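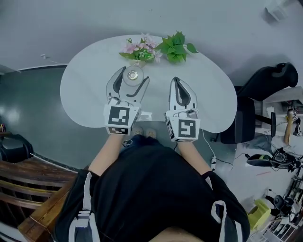 A small round dish and two grippers at the kidney-shaped table

About Nurkilano

Nurkilano makes role-playing games of the old sort, with turns and menus, and a world map you cross on foot until somebody finally lets you have a boat. We have released two of them and are working on a third. The studio is named after the final town in a game we never finished, so the company has now outlasted its own ending by some distance.

Our first release was Skutell. You play a ferry pilot by that name who has lost a license and spends the game trying to get it back from a series of increasingly armored officials. We described it at the time as a sweeping epic of honor and exile. Players described it as the one with the paperwork. They were right, and we have since changed the text on the store page.

Skutell the character was supposed to be a minor figure who sold you rope. In the early drafts the lead was a prince with a birthmark and a destiny, and every tester who got past the opening asked whether they could go back and talk to the rope seller. The prince is still in the game. He runs an inn in the second harbor, charges too much, and will mention the birthmark if you stay the night.

The second game, Stedilau, is set in a mountain city where the party has 12 possible members and room for three. We thought this would encourage people to experiment. What we learned from the mail is that almost everyone picks three characters in the first hour and defends them like family, and that the remaining nine have a small, angry following who would like us to know what we did. The patch we put out in February let benched characters gain experience while they wait around at the tavern. It also let them run up a tab, which was a bug, and which we kept.

How we work

We write the dialogue first and then build rooms for people to say it in. Other studios have told us this is backward. It does mean that some of our dungeons are strangely short and some of our kitchens are enormous, but the conversations tend to finish before the corridor does, and that was always our complaint about the games we grew up on.

Battles are tested on paper before any code gets written. A fight that isn't interesting with pencils is rarely improved by lightning. There was one exception, the bell tower duel in Stedilau, which was deadly dull on paper and came alive entirely thanks to the music. We would like to say we saw that coming.

Our house rules for characters have piled up over the years. Nobody in our games has amnesia. Anyone who betrays the party has to have complained about something first. If a character is said to be the best swordsman in the land, the player gets to use that character for longer than one fight before a tragic event removes them and, worse, their equipment.
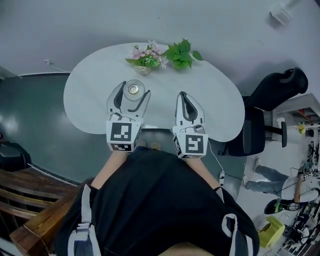 We also try to keep the scripts speakable. Neither game has full voice acting, because full voice acting costs what it costs, but each line gets read out loud in the office before it goes in. Anything that makes the reader stop for breath in the wrong place is rewritten. Villains get some leeway here. A villain who can't manage a long sentence isn't really trying.

What we're making now

The third game is called Frerichs. It's about a retired monster hunter who inherits a guesthouse and finds that most of the guests remember her from work. There is less fighting than in the last two games and a good deal more breakfast. The combat system is the one from Stedilau with the parts we regret taken out, and the map fits on a single screen, a decision we're very proud of on days when it isn't causing trouble.

We don't have a release date. We had one for Skutell and another for Stedilau, and both were wrong in the same direction. When Frerichs can be played from front door to credits without anyone on the team needing to explain something, we'll announce a date and try to look confident.

Getting in touch

We read all our mail and answer most of it. Bug reports are welcome, particularly the kind that say what you were doing just before the floor vanished. Save files help. So does patience.

If you'd like to write for us, send a scene between two characters who want the same chair — 500 words at most, no dragons in it unless the dragon wants the chair too. We don't need a cover letter. Please don't send us the complete history of your continent, however good the rivers are. We have several continents in a drawer already and have yet to find anyone to live on them.

Contact | Press | Support | © Nurkilano. All rights reserved. | Back to top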